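Home | Notebook | Cells | Parts | Log in

Handheld gripper pair, bathroom cell - upkeep notes, February

Started a little after nine, coffee in me, mat down.

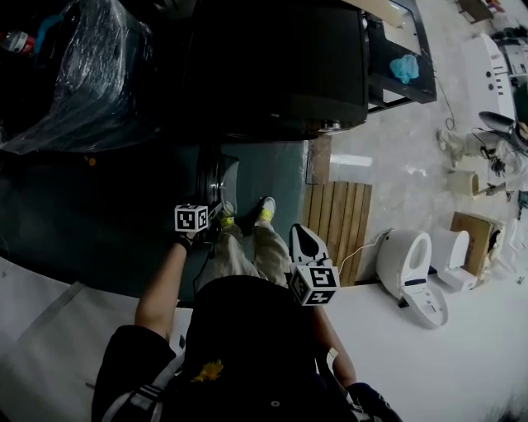

How often do the cubes need recalibrating? Every time a finger comes off or a cube gets knocked, and otherwise once at the start of each week, before anyone records anything.

I'm writing that down first because Jaime asked me again yesterday and I gave him a different answer than Edin did, so now we have one answer and it's in the book.

OK, on to the actual work. The right gripper has been drifting on us. You squeeze it shut, the log says it's shut, and then over a long session the closed value creeps up until the software thinks you're holding something thin. Martim figured it was the tracking. I had my money on the finger mount, mostly because that's the one Lurdes and I swapped last month in a hurry, and I remember thinking the screws felt gritty going in.

Pulled the finger, and yep, thread locker crumbs all in the seat. It wasn't sitting flat. Cleaned it out with a brush and a bit of alcohol, new screws from the Vondar bag (the short ones! the long ones bottom out and you'll swear they're tight), and put it back together. Closed value held still through 109 squeezes on the bench counter. I stopped there because my hand was tired, no better reason than that.

The left one I only wiped down and checked for play. There's a tiny bit of wobble at the trigger pivot, same as before, and I'm leaving it alone until the Collance order shows up. Idalina says the new pivots are a hair wider and might need reaming, so please don't just hammer one in. Looking at you, Edin.

Cubes next. Both stay on their original posts. I went over the marker faces with the dry cloth only - no spray, ever. We lost a whole set of faces to spray last fall when the print went blotchy, and the tracker kept flipping the pose back and forth like it couldn't make up its mind. If a face gets scuffed, stick a new one on from the Mastico sheets and press from the middle out, so there's no bubble under it. Then recalibrate. See top of page.

Calibration itself went fine on the second try. First try failed on the right side and I spent way too long hunting for a reason before noticing I'd loaded the profile for the old finger. Loaded the right one, ran it again, error came in under our limit. I've renamed the old profile so it starts with OLD, which I should've done when we did the swap, sorry everybody.

A few things about the cell while I'm at it. The toilet seat units are still what we're recording with this month, and the seats get unplugged before anybody moves them. I know it's a pain. Cables on the floor are my other gripe: please run them along the edge when you set up, I'd like to keep both my ankles. And shoes on the mat are OK, but wipe your feet, grit gets carried up onto the grippers and I'm the one picking it out of the trigger slots with a toothpick.

Battery for the right gripper read 700 when I hooked it up to the little tester, whatever units that thing thinks in. Lurdes, you bought it, can you write on the case what a good number is? I've put the spare in for now and the tired one is in the red tray.

Still open:

- trigger pivot, left, waiting on Collance
- order more short screws, there are 6 left in the bag
- Martim wants a drift plot from a real session instead of bench squeezes. Fair enough. I'll pull one from the next long run and stick it in here.
- ask Thongsuk if they'll sell us the finger pads on their own, I hate buying the whole finger every time

Edin has the pair after lunch. I told him to check the closed value at the start and again when he finishes, and to write both numbers under this entry, in pen please.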